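Sealing a Marble Countertop

Marble is porous. An unsealed surface takes in oil and colored liquids within minutes, and the stain then sits below the polish where ordinary cleaning does not reach. A penetrating sealer slows absorption. It does not prevent etching, the dull mark left when acid reacts with the calcium carbonate in the stone.

Testing

Put a teaspoon of water on the stone in a spot that gets regular use. Wait 8 minutes and wipe it off. If the stone under the water has darkened, it needs sealing. If there is no change, test again in April or whenever the next deep cleaning falls. Test near the sink and near the stove separately, as wear is uneven.

Preparation

Clear the counter completely. Wash with a pH-neutral stone cleaner and rinse twice with plain water. Vinegar, lemon-based sprays and bathroom descalers must not be used at any stage.

Old stains should be drawn out with a poultice before sealing. Mix baking soda and water to the thickness of peanut butter for food stains, spread it past the edge of the mark, cover with plastic wrap and tape down the edges. Leave overnight, then uncover and let it dry fully before scraping with a plastic blade.

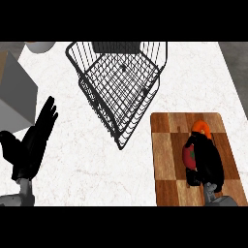
The stone has to be dry all the way through. Allow 42 hours after the last rinse, longer in a humid room. Moisture left in the pores blocks the sealer and can leave a cloudy patch.

Application

Open a window. Work in sections no wider than your reach. Apply the sealer with a lint-free cloth, keeping the surface evenly wet for 5 minutes or for the time printed on the container — the label takes priority. Add more where it soaks in quickly.

Buff off all residue with a dry cloth before it hazes. Dried residue can usually be softened with a little fresh sealer and buffed again.

Apply a second coat if the label calls for one. Keep water off the counter until the stated cure time has passed, then repeat the water test in the same spots.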